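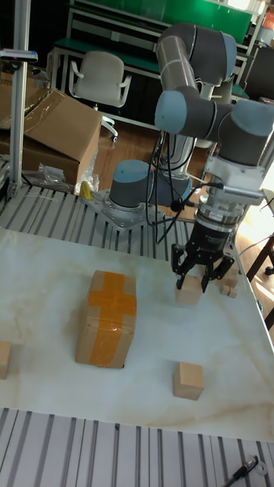
Subject: Re: [workroom] Block sets, cartons and the tape question

Replying to the list so that everyone who packs has the same answer. I've left the earlier message in and put my replies under each piece.

> I picked up three cartons of block sets from the Nolberg shelf and two of them had opened along the bottom by the time I got them up the stairs. Are we still using the thin clear tape? I thought we had agreed to stop.

We had agreed to stop, and most of us have. There was a case of the clear tape left under the sink and it got used up over July. Please don't buy more of it. The orange tape is the one to use for anything holding wood. It tears by hand if you nick the edge first, and it sticks to the recycled cartons, where the clear stuff lets go after a few days on the shelf.

For small boxes, one strip the long way over the seam and one strip across it, so the two make a cross on top. Do the same on the bottom before you put anything in. Run each strip at least 2 inches down the side. If the strip stops right at the edge it will lift, and then the flap lifts with it.

For the large cartons, tape the bottom seam twice and then do the cross. I know this uses more tape. A roll costs less than a replacement set.

> Second thing. The Probert school sent back a set with a note saying that some of the cubes were rough and one had a split corner. Who is checking them before they go in the box?

Whoever is packing that set. It was written on the old sheet and got dropped when the sheet was retyped, so I'll put it back. In the meantime:

Take the cubes out of the bag and put them on a smooth, light-colored surface. Don't check them in the bag or over the carton. Turn each one over so you have seen all six faces. Run a thumb along the edges. If it catches, the cube goes in the sanding tub. If a corner is split or there is a crack running with the grain, it goes in the scrap bucket and you take a replacement from the spares. Please don't sand out a split. It comes back as soon as a child drops it.

Light marks in the grain are fine. Knots are fine if they are tight. A difference in color between cubes is also fine – these are plain wood and they don't match, and no school has ever complained about that.

The Probert set has been replaced and is going back with the next delivery to Lerkell, where they can collect it.

> Do we count them or weigh them? I have heard both.

Count. A small set is 12 cubes. Lay them out in rows before they go in the bag, and if the last row is short, look on the floor and under the bench first, then go to the spares. Weighing worked when we bought all the wood from one place. The present lot varies too much, and we sent out a set that was one short and weighed exactly what it should.

Large sets are made up of small sets in their own bags, so there is no separate count for those. Check that each bag is full and closed.

> The marker on the boxes is rubbing off. I had to open one to find out what it was.

Use the black permanent markers and write on the cardboard, never on the tape. Ink on the tape stays wet for a long time and comes off on whatever is stacked against it. Write on one short side and on one long side. The top is no help once another box is on it. What we need on the label:

- the size of the set, small or large
- where it's going
- the month it was packed
- "checked" if the cubes have been gone over

If you leave out the last one, somebody will open it and check it again, and then it has to be retaped.

Caps back on the markers, please. I threw out 3 dry ones the last time I was in.

> Last thing, what do you want done with the big cartons that still have the plastic on them? I didn't know if they were stock or trash.

Neither. The plastic wrap is there to keep dust and damp off cartons that are waiting to be filled or used again. Leave it on until you need the carton. When you do, slit it along a bottom edge and pull it off in one piece, as it makes a good cover for the next one. Torn pieces go in the bag for soft plastic, which goes to the drop-off at the Itora store. They won't take it with tape or labels stuck to it, so cut those off first.

If a carton has a crushed corner, flatten it and put it with the cardboard. I'd sooner be short of cartons than pack into a weak one. A full large set is heavy and people will pick it up by the flaps no matter what we write on it.

A few other things while I'm writing.

The spares are getting low. There is one bag of good ones and a part bag that I haven't gone through. I have asked for a price on 10 more bags, same size and same finish as before, with the edges eased at the mill. That adds to the cost per bag but takes away nearly all of the sanding, and the sanding is what holds us up. If anybody objects, write to the list before I order.

The sandpaper drawer has coarse sheets mixed in with the fine ones again. Only the fine should be used on the cubes. Coarse leaves scratches across the grain that you can feel. I've put an old envelope in the drawer for the coarse sheets.

Somebody asked me off list whether we could oil the cubes. Two of the schools have asked us to leave them bare, and I don't want to run two kinds of stock, so for now they stay bare. If a school wants to oil its own, that's up to the school.

Please also keep loose cubes away from the edges of the tables. They roll farther than you would think once they hit the floor, and I found one behind the radiator that must have been there since last winter. It was perfectly good. It's in the spares.

The new packing sheet will be taped up inside the supply cupboard door. If you have changes, send them here and I'll retype it once with everything in it.

--
To leave this list, send a blank message with "unsubscribe" as the subject.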